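Fleltier Home Library Guide
Section 4: Moving your catalog to a new computer

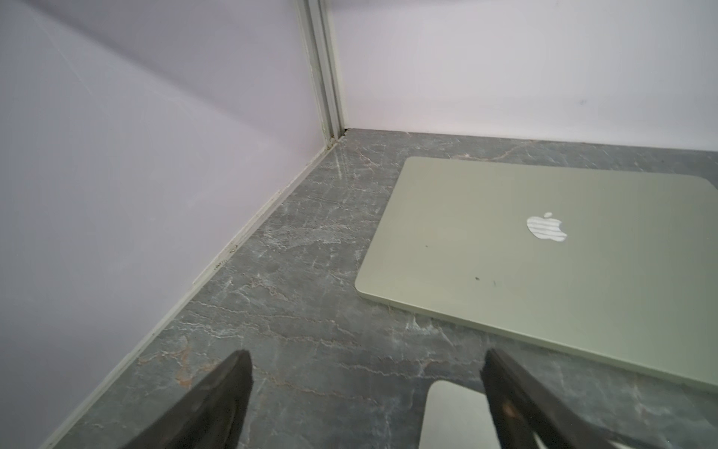

How long does it take to move a catalog?

Plan on 40 minutes for a collection of 500 books with cover scans, and much less if you only keep titles and authors. Most of that time is copying, so you can go make lunch.

This is my favorite part of the whole guide! Once you've moved a catalog one time you stop worrying about the computer it lives on, and you can get back to the fun of shelving and lending and finding that one cookbook.

Before you start

You will need the old computer, the new one, a USB drive with some free space, and your Fleltier sign-in. Check that both computers have the same version of Fleltier (Help, then About). If the old one is behind, update it first and let it restart.

CAUTION: Do not open the catalog on both computers during the move. Changes made on one will overwrite changes made on the other, and loan dates are the first thing to go.

Make the transfer file

1. On the old computer, open Fleltier and close any book records you have open.
2. Choose File, then Pack Catalog.
3. Check the boxes for Covers, Loans and Shelf Map. Leave Search History unchecked unless you really want it.
4. Pick the USB drive as the destination and click Pack.
5. Wait for the message "Catalog packed." Write down the record count it shows. Mine said 2079 last time, which was a bit of a shock – I'd have guessed half that.
6. Eject the drive.

Note: File names longer than 31 characters get shortened in the packed copy. The full names come back when you unpack, so leave the short ones alone.

Unpack on the new computer

7. Install Fleltier and sign in. Skip the offer to create a sample catalog.
8. Plug in the USB drive and choose File, then Unpack Catalog.
9. Select the file ending in .flt and click Open.
10. Compare the record count with the number you wrote down.
11. Open the Shelf Map and click any shelf. The books should appear in the same order as before, left to right.

If the counts don't match, run step 8 again with "Replace existing records" checked. A second pass fixes this nearly every time.

Reconnecting a barcode scanner

Bumstead scanners pair again by themselves. For a Tsao scanner, hold the trigger until it beeps twice, then pick it from the list under Devices. Scan the back of any paperback to test it. It's such a satisfying little beep when the title pops up!

Sharing with a group

Groups with one shared catalog, like ours at the Dilstead reading room, should have one person do the move and tell everyone else when it's finished. Members then sign out and back in. Loans made while they were signed out need to be typed in by hand under Loans, Add Past Loan.

Keep the packed file until December, or at least until you've made a fresh backup (Section 5).

Section 4 written by Octavio Arboleda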